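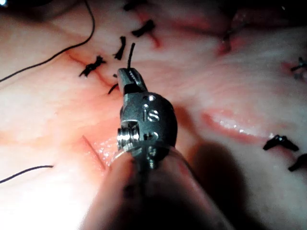 Home Minutes Sessions Tissue Orders Contact

Vornside Suturing Group
Minutes of the November meeting
3 min read

Present: Tibor Tóth (chair), Dr. Kovács, the Brundstead residents, the supply desk, and two medical students who had been told there would be sandwiches.

Start: 5 p.m., once the room had been unlocked.

1. Last month's minutes
Approved with one correction. Dr. Kovács did not call the residents' knots "a cry for help." She called one knot that. The resident concerned asked that his name stay out of the correction as well.

2. Tail length
The longest item, as usual. The group still can't agree on how long to leave a cut tail. Brundstead cuts short and says anything more is litter. Vornside leaves enough to find again and says anything less is optimism. Dr. Kovács pointed out that the answer depends on the thread, the knot and the layer being closed, and that both sides had been told this in the spring.
Agreed: whoever leads a session states the tail length before anyone picks up scissors. Complaints go to the leader, after the session, in a normal voice.

3. Knots and spacing
Tibor Tóth reviewed the practice closures from the last session. Spacing was good at the start of most rows and became more adventurous toward the end. Several people are pulling too tight. He reminded the group that the job is to bring the edges together, and that tissue doesn't need to be taught a lesson.
A resident asked whether speed would be scored. It will not. The resident looked relieved, and then so did the rest of the table.
Action: Tóth to write half a page on tension. He has promised this half page before.

4. Tissue
Supply reported that the last order arrived on time, and in the wrong refrigerator. It shared a shelf with somebody's lunch over a full afternoon. The lunch has not been claimed.
Practice tissue is to be labeled on the lid and on the side, and kept moist until use. The batch left open during the coffee break had the texture of a boot and is not to be used as evidence of anybody's skill.
Action: supply desk to get a second shelf, or a sterner label.

5. Thread
Black stays the standard color for practice. A student asked for something more cheerful. The chair explained that we like being able to see it. There was some discussion of the Zimura thread, which half the group finds stiff and the other half hasn't opened. Both halves to try it before the next meeting.

6. Money
The request for 4,000 to cover next year's tissue and thread has gone in. No reply yet. The form wanted to know how the group's results would be "shared with the wider community," and Tóth wrote "cautiously." Dr. Kovács has asked to see the form.

7. Any other business
Would people please stop testing scissors on the sign-in sheet. The names of 8 attendees are now partly missing, and attendance credit can't be given to a consonant.
There were no sandwiches. The students stayed anyway and have been put down for cleanup.

Closed at 6:20 p.m. Next meeting same room, same key. Tóth has the key.

Previous Next Back to Minutes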